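Kitchen shelf exchange, news for members in Platelstead and Stamley

The exchange is now in its second year and I want to thank everybody who brings food from home. Since last August our members passed on 2,949 items, most of them dry goods and preserves. It is much more than I expected when we started with one cupboard at the Sheehan Road hall.

Please look at the date before you bring something. We accept jars and cans which are closed by the factory and have at least one month left. Homemade jam is welcome too, but write on the label what is inside and when you cooked it.

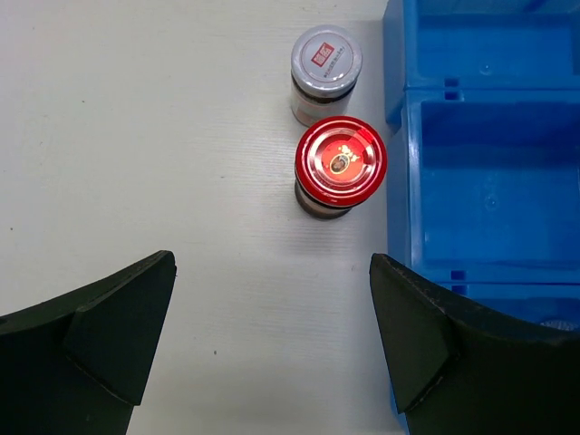 Many people ask about coffee, spices and sauces. These go very fast, so we keep a limit of two for each family per visit. Rice and flour have no limit at the moment. A bag of flour should be inside a second bag, because last summer we had small insects and had to throw away 59 bags.

The Noraslow bus now stops in front of the hall again, on Tuesdays and Fridays only. If you can not carry your things, call us one day before and we will find a neighbor with a car.

We are also saving for a second refrigerator. The price is 2,000 dollars with delivery, and we still miss roughly 300.

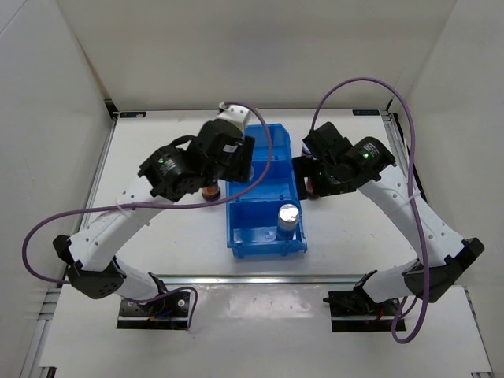 Kazuhiro Koyama wrote to us that the refrigerator can wait, and he would prefer longer opening hours in the evening, as he finishes work at six and finds the door already closed. I think he is right about the hours. From next month we try to stay open until half past seven on Fridays. For the other days I need two more persons with a key.

Toshio Ikeda
2020-05-28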